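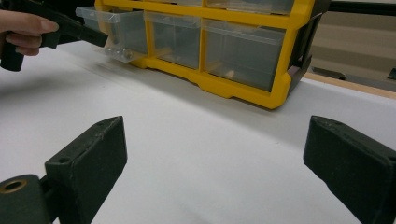

Was wurde mit den Fördermitteln im ersten Halbjahr gemacht?

Mit dem Geld wurden die Miete der Reparaturwerkstatt in Prenstead, die Elektroprüfung und der Einkauf von Ersatzteilen bezahlt. Ein kleiner Rest ist für die Schulung im Herbst zurückgestellt.

Zwischenbericht an die Lekota-Stiftung
Projekt: Reparaturwerkstatt Prenstead
Stand: 17. Aug. 2018
Berichterstatterin: Reiko Oshima

Betrieb

Die Werkstatt ist seit Januar geöffnet. Angenommen werden Kleingeräte aus dem Haushalt, also Toaster, Lampen, Radios, Nähmaschinen und Staubsauger. Mikrowellen nehmen wir weiterhin nicht an. Die Besitzer bleiben während der Reparatur in der Regel dabei und helfen mit, soweit sie wollen. Das war im Antrag so beschrieben und hat sich im Alltag gehalten, auch wenn es bei Andrang eng wird.

Im Berichtszeitraum wurden 100 Geräte angenommen und im Werkstattbuch erfasst. Ein Teil davon war nach Reinigung oder Austausch einer Sicherung wieder in Ordnung. Aufwendiger waren Nähmaschinen, bei denen oft das Fett verharzt war, und Geräte mit vernieteten oder verklebten Gehäusen. Bei diesen musste mehrfach abgebrochen werden. Wir führen solche Fälle im Werkstattbuch getrennt, damit sie die Auswertung am Jahresende nicht verzerren.

Personal

Die Leitung liegt unverändert bei Colm Ó Dubhghaill. Gholamreza Safavi prüft alle Geräte mit Netzanschluss vor der Rückgabe und unterschreibt den Prüfzettel. Ohne seine Unterschrift geht kein solches Gerät hinaus. Thijs Aerts ist im Frühjahr dazugekommen und kümmert sich um die Nähmaschinen. Für die Elektroprüfung gibt es nach wie vor keine Vertretung, und wenn Herr Safavi verhindert ist, bleiben die Geräte stehen. Das ist zurzeit der größte Engpass.

Ersatzteile

Der Posten für Ersatzteile ist stärker belastet als geplant. Vor allem Netzkabel, Schalter und Kohlebürsten mussten mehrmals nachbestellt werden. Unser bisheriger Lieferant Deston hat die Mindestbestellmenge angehoben, was für eine kleine Werkstatt ungünstig ist. Wir haben deshalb begonnen, gemeinsam mit der Werkstatt in Suswood zu bestellen. Ansprechpartner dort ist Ruan Gumede. Die erste Sammelbestellung ist eingetroffen — die Schrauben waren falsch geliefert und sind inzwischen umgetauscht.

Ausgebaute Teile aus nicht reparierbaren Geräten heben wir auf, sofern sie geprüft werden können. Netzkabel aus Altgeräten verwenden wir nicht wieder. Die Teileliste war bisher nur handschriftlich vorhanden und wird gerade in eine Tabelle übertragen. Die Kleinteile sind erfasst, bei den Motoren und Getrieben fehlt noch die Hälfte der Einträge.

Räume

Der Mietvertrag läuft bis Jahresende. Der Vermieter hat eine Verlängerung mündlich zugesagt, schriftlich liegt sie nicht vor. Die Beleuchtung im hinteren Teil wurde im Mai erneuert. Der Wasseranschluss ist weiter undicht und wurde gemeldet. Die Kosten dafür trägt der Vermieter.

Abweichungen vom Antrag

Geplant waren für das erste Halbjahr 3 Kurse. Stattgefunden haben 2, beide zum Thema Nähmaschinen. Der Kurs zu Lampen und Leitungen ist ausgefallen und wird im Oktober nachgeholt. Das Kursgeld wurde den Angemeldeten erstattet oder auf Wunsch gutgeschrieben.

Die im Antrag genannte Zusammenarbeit mit der Berufsschule ist noch nicht zustande gekommen. Es gab ein Gespräch, danach wechselte dort die Zuständigkeit. Wir nehmen den Kontakt nach den Ferien wieder auf.

Nächste Schritte

Bis zum Jahresende soll eine weitere Person für die Elektroprüfung ausgebildet werden. Die Kursgebühr ist aus dem zurückgestellten Rest gedeckt. Außerdem bitten wir um Zustimmung, einen Teil der Mittel aus dem Posten Öffentlichkeitsarbeit in den Posten Ersatzteile zu verschieben. Faltblätter sind noch genügend vorhanden — neu gedruckt werden müsste nur bei geänderten Öffnungszeiten. Die Belege liegen geordnet in der Werkstatt und können dort nach Absprache mit Herrn Ó Dubhghaill eingesehen werden.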